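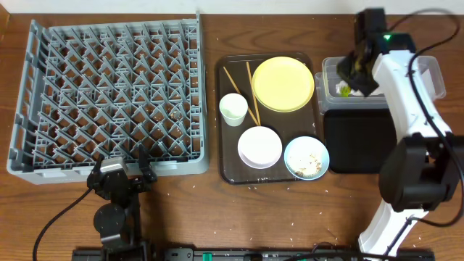 The table-clearing cell, with the dish rack on the left and the serving tray beside it.

Flatau Programme, small awards
Progress report from the Menitz workshop to the Storent fund
Jul 20, 2018

We are very glad to be writing to you again, and with rather more to tell than we had in March. When we last wrote, the cell was bolted down and wired but could hardly be trusted to run through a morning without one of us standing over it. It now does a useful day's work, and most of this report is about how we got it there and what it takes to keep it in good order.

You will remember that the task is clearing up after a meal. Plates, bowls, cups and chopsticks come in on a brown tray, the crockery is to go into the grey rack, and scraps are to be kept apart from it. We use uncooked rice as our stand-in for leftovers, and it gets everywhere — on the table, on the rail the arms are mounted on, and into corners we did not know the table had.

Rice has been our best teacher as far as upkeep goes. In the spring we lost most of a week to an arm that kept stopping short at its lower joint, and after a good deal of head-scratching over the software we found a few grains packed under a cover plate. We now brush down the rail at the end of every session, wipe the gripper fingers with a barely damp cloth, and go over the fittings with a small hand vacuum before anything is switched on again. It takes 12 minutes when one person does it and is a dull job, but we have had no stop of that kind since we began.

Cables were the second trouble. Each arm has one running from the gripper back towards the base, and in the first layout they were tied too short, so that a long reach pulled at the connector. We have re-routed them with a generous loop, and on the advice of Vidmar, who supplied the mounting rail, we now check the connectors by hand each morning. Two cables were replaced out of the spares budget and one more is on order.
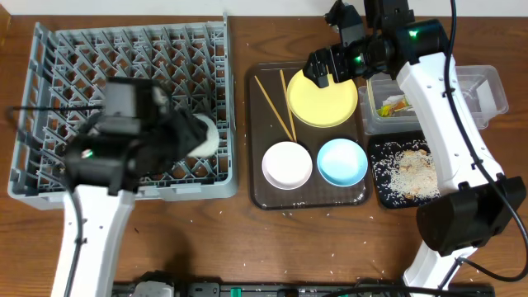 Progress Report No. 4, page 2

The two white arms share one table, and setting them up so that they can both be over the crockery without getting in each other's way has been the slowest part of the work. The left arm looks after the rack. The right arm can reach the yellow plate on the far side of the tray as well as the scraps container behind it. We set the height of each gripper against the bare tabletop first, then again with the tray in place, and we write both figures in the log so that whoever is next on can see at once if something has drifted. It sounds fussy, and perhaps it is, but a few millimetres makes all the difference between taking hold of a rim and pushing a plate along.

Since March we have logged 337 full runs. Of the last 47, we had to step in on 20, mostly for the chopsticks, which roll when touched and are hard to pick up from a flat tray. We had hoped for better by now. Bowls and cups are going well, and the plates are much improved since we fitted fresh pads to the fingers (the old ones had gone shiny with use, and we ought to have changed them sooner).

The wrist cameras have earned their keep too. We wipe the lenses daily and look at a still from each one before the first run, chiefly to see that both fingers sit where they should at the bottom of the view and that the bins have not been nudged out of place.
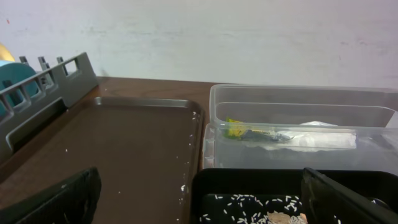

Wrist camera view across the brown tray, the clear container and the black tray of rice.

The black tray is the one we would most like to change. It slides rather easily, and once it has shifted the arm's stored positions are no good until someone puts it back. We mean to make a low stop for it, screwed to the table, and to do the same for the rack while the tools are out.

Spending is a little under what we planned, with over half of the spares money still in hand. With your agreement we should like to move part of it to a second set of finger pads and a proper cover for the rail. The maintenance log is attached, along with the revised morning checklist, and we would be delighted to show you the cell running if any of you are passing through Menitz before the autumn.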